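Another Weekend Won't Fix the River

The invitation for the Tosberg river challenge came again in July, and it is hard to tell from last year's. Two hundred places, free coffee, a wall of sticky notes, a keynote in the boathouse, and at the end of it a check for whichever team has the best idea for cleaning up the estuary. I went last year. I liked the people I met. I have been trying since then to find one thing in the water that changed as a result, and I can't.

My complaint is with the form. A weekend contest rewards what can be shown on a screen by four in the afternoon on the last day. So you get apps. Last year we had an app for reporting litter, an app for reporting fish kills, and an app that gave you points for reporting either one. The county already has a phone number for that. The trouble is that when you call it, a recording tells you the inspector covers the whole shoreline and will get back to you. More reports going into that inbox will make the inbox longer.

The organizers answer that the point is "building a community." Maybe so. But I asked how many of the teams from the last two rounds were still meeting, and the reply talked about energy and momentum and didn't contain a number. If the number were good I think I would have been given it.

Then there is the winner. The Ileo team took first place with a floating sensor that was going to track oxygen levels off the old cannery at Segura. It was a decent idea and they were serious about it. The prize covered parts for 4 buoys. It didn't cover a boat to reach them, a person to scrape the growth off the probes, or anyone to look at the readings in February. By spring the public web page showed a flat line, and now it shows an error. I don't blame the team, who have jobs. Sensors in salt water need cleaning constantly, and anyone who has kept one going would have told the judges that in the first ten minutes. I didn't see anyone like that on the judging panel.

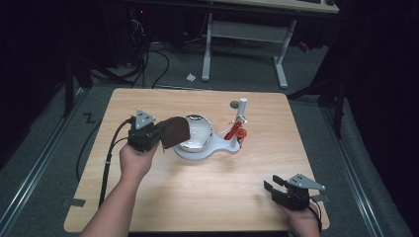 At the table, a black gripper in each hand.

Compare that with the eelgrass work at Wusov Point. It gets no keynote. It has a small grant that runs out every two years and has to be begged for again, and a shed with a bad roof. People go out at low tide, often at five in the morning, and set shoots in the mud by hand. The first planting mostly washed out. The second did better because they moved it behind the sandbar, which they only knew to do after watching the first one fail. There are now around 110 square yards of grass where there used to be bare mud. You could walk past and miss it. Young crabs have found it, though, and so have the herons.

That took years and cost less than the sound system, the banners and the catering for one challenge weekend, if I'm reading the sponsor packet correctly. I may not be, as the packet lumps "venue and experience" into a single line. I would like to see it broken out.

I've heard the argument that the two don't compete, that the sponsor who pays for a hack weekend would never have paid for mud and boots. I used to find this convincing. I'm less sure now. Town officials point to the challenge every time somebody asks what is being done about the estuary. It goes in the annual report with photographs. Meanwhile the storm drain behind the bus yard still empties straight into the channel after every hard rain, and the repair has been pushed back again. An event that lets people feel the matter is in hand has a cost, even if the money came from somewhere else.

Would I cancel it? Probably not, though I'd cut it hard. Drop the check on the last day. Pick one dull problem that somebody local already has, such as how to keep a probe clean through the winter, or how to get replanting done before the tide turns. Put the people who have that problem in charge of the room. Pay whoever comes up with something half now and half a year later, and only if it's still working. I suspect the sign-up sheet would get a lot shorter, and I could live with that.

As it stands, the theme for this year is "Reimagining Our Relationship with the Sea." The storm drain isn't mentioned in the program. I've written to ask if it could be added, and I've offered to take anyone who's curious down to look at it after the next heavy rain. Bring boots you don't care about.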